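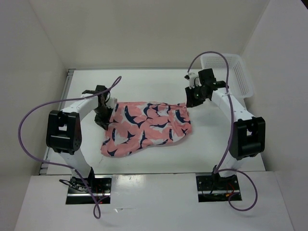
Ticket 2691. Color shift on the pink swim prints, Treloar RIP, large printer. Opened by Shahla Abbasi, sample room. Problem in short: anything with a dark navy in it prints purple since the update. Pinks ok. Grays ok. Worst on the shark repeat, the salmon one with the big navy fish with pale bellies, where there's so much navy on pink that you see it from across the room. Old yardage of the same file is fine, new yardage is not. Same file, same fabric, same ink lot. Need this solved before the Skuvurthorpe order goes to cutting.

Priority: high
Status: open
Assigned: Zohreh Zamani

8:40 am, Shahla A.
Forgot to add, it's only the large printer. Small one still prints navy as navy. Haven't touched any settings on the large one. Reboot done, twice. Nozzle check clean, all channels.

9:05 am, Zohreh
Got it. Please send: RIP version, name of the output profile in the queue, and whether "use embedded profile" is ticked. Also which rendering intent. It's under queue properties, second tab.

9:30 am, Shahla A.
Version says 282. Output profile is called Treloar_generic_poly. Embedded is ticked. Intent says perceptual.

9:34 am, Zohreh
Generic poly is wrong. You should be on the custom one Ghazal built in December. Did the update reset it? Which version were you on before?

9:50 am, Shahla A.
Before was 197 I think. Don't know about the profile, I never look in there. The list only has three entries and none of them say custom.

10:15 am, Zohreh
OK so the update put in a fresh profile folder and didn't bring the old one across. Would explain purple navy, generic poly is way too heavy on magenta in the darks. Look for a folder called profiles_old on the print PC, same drive as the RIP. Should be an .icc in there with GT in the name. Copy (don't move!!) to the new profiles folder, restart the RIP, pick it in queue properties. Then print the small chart, not a full repeat. Wait till it's been through the heat press before you judge, navy looks nothing like navy on paper.

11:20 am, Shahla A.
Found folder. Two files with GT in the name. GT_poly_matte and GT_poly_matte_b. Same size. Which.

11:25 am, Zohreh
Ask Ghazal. Adding her.

11:58 am, Ghazal Talebi
b. The first one was measured before we switched the transfer paper. Should have deleted it, sorry. Also set intent to relative colorimetric with black point compensation ON. Perceptual will pull the pinks toward orange with my profile.

1:10 pm, Shahla A.
Done, b selected, chart printed and pressed. Navy is better but not right. Less purple, kind of a dull plum in the darkest patch. Pinks now slightly cold. Restarted again, same.

1:15 pm, Zohreh
Is ink limit on the queue set to "from profile" or a number?

1:22 pm, Shahla A.
A number. Grayed out.

1:31 pm, Zohreh
Grayed out means the queue was made by the installer and is locked. You can't edit those, it looks like it lets you but it drops half the changes. So you have the right profile with the wrong ink limits. Make a new queue from scratch:

Queues, New, pick the large printer
Name it anything, no spaces
Media: blank
Output profile: GT_poly_matte_b
Ink limit: from profile
Linearization: from profile
Intent: relative, BPC on
Embedded input profile: leave ticked
Save, close RIP, wait for the tray icon to go away, open again

Don't delete the installer queue yet, version 282 crashes if it's the only one and you delete it. Known bug.

2:05 pm, Touran Nikzad, cutting
Jumping in. Are we holding the whole roll or just the shark? I have a table booked and people standing around. The plain pinks look fine to me.

2:09 pm, Shahla A.
Hold sharks only. Plain pinks go ahead. Anything with navy, hold. Stripe too.

2:12 pm, Touran
ok. stripe was already laid out, pulling it back off.

2:50 pm, Shahla A.
New queue made. First try it wouldn't save, "name already in use", it wasn't. Had to call it something else. Chart is in the press now.

3:10 pm, Shahla A.
Much better. Navy is navy. Held the chart against old yardage by the window and under the tubes, can't split them in the dark patches. Pink maybe a hair lighter? Could be me. Been staring at it all day.

3:14 pm, Ghazal
Do you have the handheld there? Measure patch D4 on both and send me the numbers, I don't trust anybody's eyes after lunch, mine included.

3:40 pm, Shahla A.
Sent by mail. Calibrated it on the white tile first.

3:52 pm, Ghazal
Fine. Difference is under 2, nobody will see that in a swimsuit. If it bothers you do a cleaning on light magenta and reprint. Go ahead from my side.

4:20 pm, Shahla A.
Printing one full shark repeat now as proof. Will need sign off from Shahla Golestani before I run the roll (other Shahla, please stop sending me her mail, got three today).

4:47 pm, Shahla Golestani
Seen the proof. Approved. Two things. The white on the bellies should stay as it is, don't let anyone "fix" it to a brighter white, the Hernemon people asked for pale. And how much bad yardage is there, because I have to tell Skuvurthorpe something.

4:55 pm, Shahla A.
Bad one is about half a roll. Not all shark, some stripe. Can go for fit samples, color doesn't matter for those.

5:02 pm, Shahla Golestani
Good, do that. Mark it clearly. Last time unmarked stuff went out to Adby and we got it back with a letter.

5:10 pm, Zohreh
Notes for whoever gets this next time:

Cause: update from 197 to 282 makes a new profiles folder and new locked queues. Custom profiles stay in profiles_old. Jobs get sent to the locked queue with generic poly, no warning.
Fix: copy GT_poly_matte_b over, build new queue, set it as default. Setting default is a seperate step, right click on the queue.
Not the cause: nozzles, ink lot, paper, file. Don't waste cleaning cycles on it.
Small printer is still on 197. DO NOT update it until I've been there.

Leaving open overnight in case default resets on reboot. Shahla A., please shut the print PC all the way down tonight and check the queue name first thing.

8:15 am, Shahla A.
Checked. Default had gone back to the installer queue. Set it again, rebooted, this time it stuck. No idea why.

8:22 am, Zohreh
It writes the default on clean exit only. Did you close the RIP before shutdown or just power off?

8:24 am, Shahla A.
Power off probaly.

8:26 am, Zohreh
Ok close it first from now on. File > Exit, the X only minimizes.

10:40 am, Shahla A.
Shark roll running, first yards pressed and checked against the proof. Good. Touran can have her table back after lunch. Stripe goes on after.

10:43 am, Touran
after lunch meaning 1 or meaning 3

10:51 am, Shahla A.
2.

Status changed: open > resolved
Linked: request to clear out old GT profiles (Ghazal)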